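Before you sign for a gripper, price the wrappers

Veltulham wants 4000 for its Monomitz package, and the quote covers the hardware and 3 months of support. I have read it twice. It says nothing on what happens when the thing to be picked up is light, shiny and crinkled.
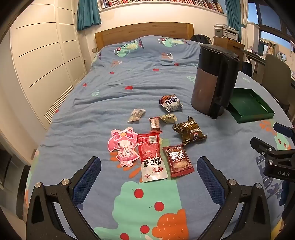
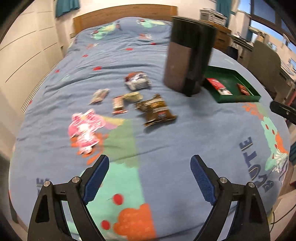
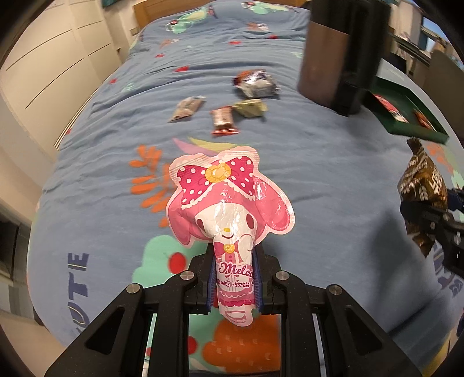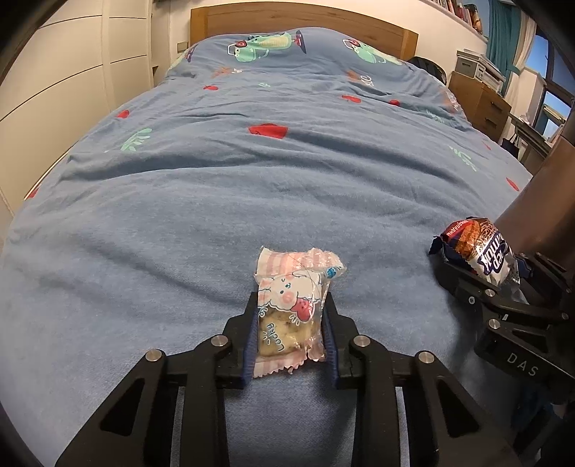 Snack packages on a blue duvet, with hand-held grippers at work.

A brochure will tell you 98 percent. Of what? Ask for the list of items, and ask whether any came in thin film. Then budget for spare finger pads, and for the hours – paid hours – of the people holding the tools. Nultska left both lines out of its plan and was back asking for money by April.

I'd hold the order until the vendor tries our own stock, on a soft surface, on a Monday.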